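Dirent Pour-Over Kettle: six weeks with the one everybody recommends

By Jussara Cavalcanti

I have been told to buy this kettle by my brother-in-law, two coffee shops and a man sitting next to me on a train. That kind of agreement makes me suspicious. When I went looking for reviews I found the Dirent product page quoting a 4-and-a-half-star average from 2,456 ratings, so I read a fair number of them, and a lot were written the day the box arrived. People liked the box. I'm sure it's a nice box.

I paid $68 for mine in January, with my own money, and I have used it twice a day since then.

First, what you get. It's a gooseneck electric kettle on a corded base, with a dial on the base for temperature and a button that holds the water there. It comes in matte black or a white that Dirent calls Chalk. The manual is one folded sheet and half of it is warnings. There's no descaling advice beyond "use a suitable product," which tells you nothing if you live somewhere with hard water, as I do.

The claim that sells it is precision. The dial is marked in single degrees, and the marketing copy talks about unlocking the flavor of light roasts. I put a probe thermometer in it every morning for the first stretch. Set to 205 it usually stopped at 202 or 203, then crept over the mark and settled. Set to 175 for green tea it overshot by more than I'd like, once by 6 degrees. So the single-degree markings are decoration. It's a decent kettle that gets you near the number, and my old Grodeck, which has four preset buttons and no pretensions, gets near its numbers too.

Does that matter in the cup? I asked Nahom Sisay, who roasts for a living and has no patience for me, to taste the same coffee brewed from both kettles without knowing which was which. He picked the Dirent once and the Grodeck twice, and said he wouldn't bet lunch on any of it. I couldn't tell them apart at all. I will admit that we only did it the one time and that he had a cold.

The pouring is better than I expected. The spout is narrow, the stream comes out thin and steady, and you can slow it almost to a drip without it running back down the neck. The handle is well balanced when the kettle is full and slightly tail-heavy when it's nearly empty. I have small hands and had no trouble. Nahom has big ones and said his knuckles got warm against the body.

Now the complaints. The lid is a friction fit and it's tight enough that I have to hold the kettle down with my other hand to pull it off – not something I enjoy when there is steam involved. The hold function shuts off after half an hour and beeps when it does, five times, loudly, and there's no way to turn that off. I looked. I wrote to Dirent and got a reply thanking me for my interest in the beep.

The base is also wider than it needs to be. Mine sits next to the toaster and the two of them take up a stretch of counter I used to chop onions on. If your kitchen is short on space, measure first. The cord is short, too, so you may not have much choice about where it goes. 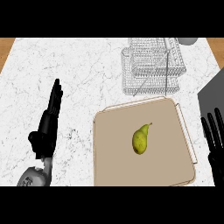 Is it worth paying extra over a basic gooseneck? Only if you brew by hand every day and care a lot about how the water comes out of the spout.

For tea drinkers I'd say skip it. The overshoot at low settings is worst exactly where green tea needs care, and you will end up waiting for it to come back down. The Prado stovetop model costs less than half as much, pours nearly as well, and never beeps at anyone. You'd need a thermometer with it, but I've just spent several paragraphs explaining why I needed one with this.

Scale started to show inside after 10 days. Plain white vinegar and water shifted it, followed by two full boils to get rid of the smell. The area under the spout opening is hard to reach and a bottle brush doesn't get there.

There's a one-year warranty, but you have to register within a month of purchase and keep the original packaging. Maybe that's why everyone is so fond of the box. Mullgate, where I bought mine, will take it back used within their own return window, and they didn't ask about packaging when I called.

I'm keeping it, mostly for the spout. I would not have paid full price if I'd tested it first, and I'd want the lid fixed before I gave one to my mother.

Three stars out of five.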